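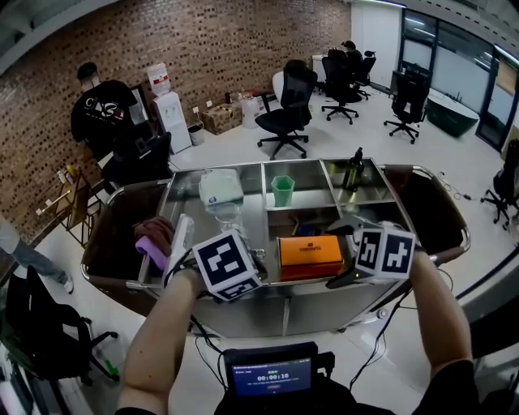 **Orestis Papadakis**
Set-up and service, hand-held grippers, Troltuncombe

## 7. When a marker cube has moved on its mount

This section is for operators who record with a pair of Lirkance hand-held grippers and the Prondero recorder. It explains how to find a marker cube that has moved, how to stop the work safely, and what to do with the recordings already made.

We had this fault in November. The cube on one gripper had turned a little on its mount after a knock against the rim of a cart. The recorder showed no error, the timer was counting as usual, and the operators continued. The fault was found only when a robot arm replayed one of the tasks and closed its fingers beside the cup, then pushed it over. After this we had to check 832 recordings by hand. Please read the section in full before you touch the screws.

### 7.1 Signs of the fault

The recorder takes the position of each gripper from the printed patterns on its cube. If the cube turns, the patterns are still read well, so the software is satisfied. The position it writes is wrong by the same amount every time.

Suspect a moved cube if you see one of these:

- In the Prondero preview, the drawn fingers are beside the object when the real fingers are holding it.
- The two grippers touch tip to tip, but the preview shows a gap or an overlap.
- The error is present on one hand only. An error on both hands comes more often from the calibration of the room, see section 5.
- You can move the cube with one finger, or you hear a click when you shake the gripper gently.

Message 12 ("marker not visible") is a different fault. It means that a hand, a sleeve or a cable is covering the pattern, or that the pattern is dirty. A moved cube does **not** give message 12.

### 7.2 Stop the work

> **CAUTION**
> Do not replay any recording from this session on a robot arm until 7.5 is finished. The arm will go to the wrong place with full confidence, and it may hit the table, the cart or a person.

1. Finish the movement you are in. Do not let go of an object in the air.
2. Put the object down and open both grippers.
3. Press stop on the recorder screen and wait until the file is saved.
4. Write down the time and the name of the last recording. Use the paper log, not your memory.
5. Tell the other operators in the room. If they share carts with you, they may have had the same knock.
6. Move glass bottles and cups away from your side of the cart. The check in 7.3 is done with the forearms low, and glass is easy to catch with a cable.

Note: Please do not switch off the grippers at this point. The last position values are kept only while the power is on, and the service person will want to see them.

### 7.3 Check the cube

You need a second person for this check. One holds the grippers, the other reads the preview.

1. Stand with the feet apart and the cables hanging free behind or between the arms. No cable may be under tension.
2. Hold one gripper out from the body, with the cube up and the jaw down. The sleeve must not touch the cube.
3. The second person takes the cube between two fingers and tries to turn it, first left, then right. Use light force only. If it moves, the fault is found - go to 7.4.
4. If it does not move, look at the lower edge of the cube. It should be parallel to the head of the gripper on all sides.
5. Bring the tips of both grippers together over the middle of the cart. Read the distance in the preview. Up to 2 mm is accepted.
6. Repeat the reading with the wrists turned the other way. If the first reading is good and the second is bad, the cube is tilted and must be refitted also.
7. Do the same for the other gripper, even if you are sure that it is the good one.
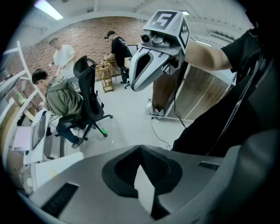

*Fig. 7-2. Gripper held out from the body, marker cube on top, camera lens below the cube.*

Look at the camera lens in the same minute. It sits on the front of the head, under the cube, and a knock which turns the cube can reach it too. If there is a scratch, or if the ring around the lens is loose, stop here and send the gripper to service. Steps 7.4 and 7.5 are not enough in this case.

### 7.4 Refit the cube

> **CAUTION**
> Disconnect the gripper before you loosen the screws. The fingers can close when the cable is moved, and they close strongly enough to hurt.

1. Save the position values (menu *Service*, then *Keep last values*). Now you may switch off.
2. Disconnect the gripper cable at the recorder side. Do not pull at the gripper side.
3. Lay the gripper on a soft cloth, with the cube toward you.
4. Loosen the screws under the cube, one turn each. Do not take them out.
5. Turn the cube until the small notch meets the line on the mount.
6. Tighten the screws in turns, a little on each one. If you tighten one fully first, the cube will tilt.
7. Connect the cable, switch on, and do the check in 7.3 again from step 5.

Do not put glue on the cube. This was tried in our room once, and the mount had to be replaced together with the head. Tape over the printed faces is not permitted either, also not clear tape, as the ceiling lights make a reflection on it.

If the notch is broken or the mount has a crack, you cannot repair it in the room. Put a red label on the gripper and take the spare one.

### 7.5 What to do with the recordings

1. Find the last recording with a good tip-to-tip reading. Everything before it can stay.
2. Mark everything after it as *Hold* in Prondero. Do not delete. Some of the files can be corrected later with the values you saved in 7.4.
3. Record one short test: pick up a plastic cup, put it down in the next compartment, and return.
4. Compare the test with the preview. The drawn fingers must touch the cup when yours do.
5. Ask Despina Gkikas to release the gripper. Only she can remove the *Hold* mark.

### 7.6 To prevent the fault

Do the tip-to-tip reading at the start of each session and again after each break. It takes less time than changing a cart. The screws are to be replaced after every 1,000 recordings, also if they look good.

Most knocks happen at the rim of the cart, when the operator reaches for an object in the back compartments and the wrist comes down too early. On the Abbasi carts the rim is padded, but the steel partitions are not. Lift first, then go forward. Keep chairs away from the side where you stand, so that you can make a step back with both arms still raised.

Report each knock in the paper log, also when the check is good afterward. The logs are collected on Thursday.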